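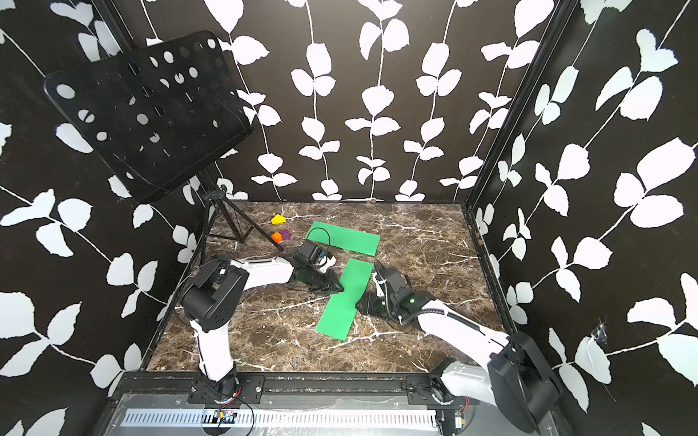 A music stand against black and white leafy wallpaper

About Testora

Hello, and thanks for clicking on the page most people skip! I'm Wekesa Ondieki and I run Testora, a small music school for grown-ups who always meant to learn something and didn't. We do have a few teenagers, and I'm very glad of them, but mostly it's people with jobs and dogs and a clarinet that's been under the bed since school.

How I ended up doing this

I came to teaching sideways. I trained as a bookkeeper and played the cello in the evenings, badly at first and then a bit less badly, in an amateur orchestra where the average age was well above mine. They were brilliant to me. What I noticed over the years was how many people came up after concerts and told me they'd have loved to play but it was too late now. One of them was younger than I was! I kept having the same conversation in the same church hall with the same weak squash in my hand, and one July I finally told someone that if she bought a second-hand viola I'd show her how to hold it. She bought the viola. Then her brother wanted to come too, and he'd got a trumpet, which I can't play at all, so I had to find a trumpet teacher.

That was the start of it. For a good while there was no name and no sign, only a notebook of phone numbers and a kettle. I did the accounts for other people in the mornings and taught in the afternoons until the afternoons got too full and the accounts had to go (I still do our own, and I still quite enjoy it).

The name

People ask, so: it's a mangled version of the Italian for a bit of piano terminology I'd misremembered. By the time someone put me right I'd already paid for the letterhead. We like it now.

What we teach

Strings, mostly, plus piano, clarinet, trumpet and singing. Guitar comes and goes depending on who's free to teach it, so drop me a line before you get your hopes up. Lessons are one to one and last forty minutes. I've tried half an hour and everyone spends the first ten getting their coat off and telling me about the traffic, and a full hour is too much for a beginner's shoulders.

You don't need to read music. You don't need to want to read music, although you'll probably come round to it. We can put you in for exams if you fancy it, and a few of our players have sat theirs in their seventies and framed the certificate, but I'd say most never go near one and that's completely fine by us.

If you haven't got an instrument, please talk to me before you buy one. I've seen too many people turn up with a shiny violin that won't stay in tune past the first scale. We've a cupboard of loan instruments which you can have for £10 a month, and you can hang on to one for as long as you like.

The groups

On top of lessons we run two groups. Murnareo is the string group and it's open to anyone who can get through a slow tune without stopping, or who can stop and find their place again. Ejigu is the choir. It was set up by our singing teacher as a six-week thing and it simply refused to finish. There's no audition for either. Murnareo plays a lot of folk tunes and film music, and a bit of Haydn when they're feeling brave. Ejigu will sing anything with a decent alto line – the altos have made their feelings on this very clear.

We put on a summer concert and a winter one. Playing in them is up to you. Plenty of our lot prefer to sit in the audience with the cake, and I've never once tried to talk anybody round (all right, I have, but only the once, and he was very good).

What a first lesson is like

Quite gentle! You come in, we have a chat about what you listen to, and then we get the instrument out. You'll make a noise in the first few minutes. It may well be a horrible noise. Mine was, and I've still got a recording of it that I'll play you if you need cheering up. After that we'll find one small thing you can do at home during the week, and I mean small, the sort of thing that fits in while the pasta's boiling.

The first lesson is free. If you don't get on with your teacher then tell me and we'll swap you over, no awkwardness at all.

A few practical bits

Bring your own pencil, ours walk. Parking is better round the back than at the front. If you can't make a lesson, let us know by the evening before and we'll move it. Sheet music is mostly ordered through Alleo, the little shop we've used from the beginning, and you can collect it at your lesson and pay then.

There are three steps at the door and a ramp at the side, and the side door has its own bell, so do ring and one of us will come and open up. Lessons can be in person or over a video call, though brass players should warn their neighbours either way.

Getting in touch

Email is best, as I'm usually teaching when the phone goes. Tell me what you'd like to play, whether you've played before, and which times of day suit you. Daytime places come up fairly often. Evenings have a waiting list, and I'll tell you truthfully how long it is when you write.

Page last updated Jan 18, 2020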